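Home | Talks | Slides | Notes | Contact

Budgeting for the second arm: speaker notes, Verkdale session
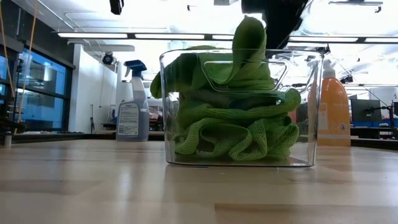
Slide 1. Green cloths in a clear bin, arm overhead, bottles either side.

Leave it up while people sit down. Say hello, say which budget year we're talking about. Ask who has bought an arm already, hands up.

Slide 2 - what we asked for
- one line on the form: "robot". Bad idea. Finance read it as one box, one invoice
- cloths are hard. fold over each other, hang over the side of the bin. Whoever sells you a gripper, send them a bag of YOUR cloths first
- we sent Zeman and Tuvura the same bag. Only Tuvura asked for a second one

Slide 3 - the numbers (go slow here)
- gripper fingers, spare set: $287
- clear bins, cables, clamps: nearly $400, and we'd put down zero
- yearly service plan, Mekero: $1,796. Paid in March, so it fell in the wrong year. Ask for the invoice date before you sign
- don't read out the arm price, it's on the handout

Slide 4 - time
Quote said 4 weeks to deliver. Didn't say anything about install. Get install in writing, seperate line. Table too, mounting points, who drills, who pays. Lighting: go back to slide 1, point at the glare on the tabletop. Shiny top, bright ceiling. Budget for a matte mat or at least try one.

Slide 5 - buy or lease
Lease looked cheaper until we added the spares. Bought in the end. Would lease if the job might change inside a year. If someone asks about resale, don't know, no figures, move on.

Slide 6 - what to put on your form
- arm
- gripper PLUS spare fingers
- bins and small stuff, own line
- service, with the month its due
- install
- staff hours for setup (we forgot, twice)

Questions. Handouts are by the door, short on copies so one per table. Skip slide 5 if we're past 2:40. Laptop adapter goes back to the front desk after.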